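Section 4: Setting up the Edbridge Eteo smart toilet

4.1 Before you start
The Drestitz fitting kit claims to suit any bathroom. It doesn't. Check the waste outlet against the chart on the back cover, and ignore the "universal" sticker on the box.

Caution: turn off the water and the power at the wall before you touch anything. The standby button does neither.

4.2 First fill
1. Open the stop valve two full turns. The quick-start card says one, and the tank then takes all morning to fill.
2. Wait until the filling noise stops.
3. Look under the inlet hose with a torch. A dry floor after 2 minutes proves very little. Look again after an hour.
4. Switch the power on. The panel should show code 2652. If it shows anything else, switch off and go back to step 1.

4.3 Lid and seat
1. Raise the lid by hand once, all the way, so that the hinge can find its stop.
2. Lower it gently. It is sold as soft-closing, but don't trust that until you have tried it with a hand underneath.
3. Wipe the rim with a damp cloth. Bleach tablets will dull the finish, whatever the packet promises.
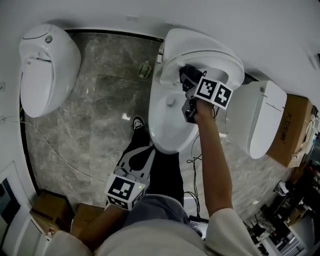 Fig. 7. Seat lid in the raised position.

4.4 Pairing the app
The Dagdag app is optional, and we would leave it until last. Everything you need is on the side panel or the remote.

1. Hold the remote within 200 mm of the panel until you hear a beep.
2. Set the seat heat to low. "Eco" mode is no cheaper to run than low in our readings.
3. If you still want the app, give it its own password.

Note: the app will ask you to change the filter after 300 flushes. This is a timer and has no idea what state the filter is in. Take it out, look at it, and rinse it if it is only dusty.

For leaks at the inlet, see Section 6.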